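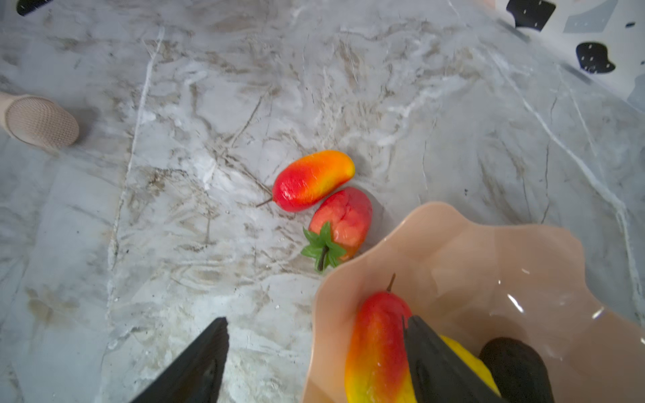

## 3. Planning your purchase

Complete this section before you request a quote. It covers the Hurkine arm with the two-finger gripper and wrist camera. Mounting and wiring are in Section 4.

### 3.1 Decide what the arm will pick

1. List every item the arm must handle in its first month of use. Include the odd shapes – long items, round items, anything with a stem or leaves.
2. Measure each item at its widest and narrowest points. Write both numbers on the planning sheet.
3. Mark the items that will sit touching each other. These need a narrower fingertip, which is ordered separately.
4. Choose practice items. Artificial fruit works well for sorting and bowl-filling tasks and does not need replacing every few days.

**Note:** Glossy practice items and polished stone both reflect light. If your work surface is shiny, add a diffused lamp to the order.

### 3.2 Check the space

1. Choose the surface the arm will work over. Floor-level work needs the low stand, part of the Brokano mounting kit.
2. Measure the clear area. Allow 30 inches on every side of the stand.
3. Place your bins or bowls where you expect to use them and measure rim height. The fingers must pass over the rim with the gripper fully open.
4. Find the nearest grounded outlet. The supplied power cable is 14 feet long.

**Caution:** Do not plan a walkway through the reach area. People who stand near the arm during setup should wear closed shoes and stay within reach of the stop button.

### 3.3 Build the budget

Enter a figure on every line, even if it is zero.

| Line | What to include |
|---|---|
| Arm and controller | Base price, freight, import fees |
| Gripper | Standard fingers plus one spare pair |
| Camera | Wrist mount, cable, spare cable |
| Stand | Brokano kit or your own bench |
| Practice items | Objects, bowls, mats |
| Training | 4 hours per operator |
| Reserve | 20 percent of the lines above |

The reserve is for fingertips, cables and a second set of containers. Do not spend it on the first order.

**Note:** Leased units from Jorkton include the spare fingers but not the camera cable. Check the lease before you fill in those two lines.

### 3.4 Send the sheet

1. Have the person who will run the arm read the sheet and initial it.
2. Send it to Mihret Tesfamariam in sales planning. Sheets received by noon on Friday are reviewed the following week.
3. Keep a copy. The installer will ask for the rim height and the outlet distance again.

Changes to the stand or gripper after the quote is signed require a new sheet.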